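Gifts > Weddings > How-to

How to put together a wedding gift hamper

I made my first one for a couple who had asked for "nothing, really" – so of course I went overboard! Set a budget first. Mine was £60, and £54 of it went before I'd bought any ribbon.

Pick your container before you shop, then choose the tallest thing to go in it (usually a bottle).

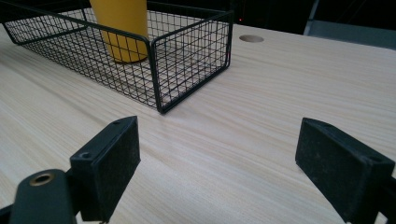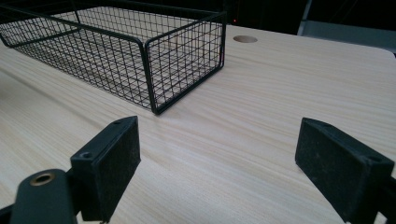 Pad the bottom with shredded tissue, stand the bottle at the back and work forwards, smallest bits last. Wrap in cellophane, gather it at the top and tie it tightly. Write the card before you wrap – I forgot, and had to start again.

113 shares | 2 comments

Tissue from Pekix goes a long way, one bag did 8 hampers for me.

Does this work for posting? Mine's got to get to Tulelthorpe in July!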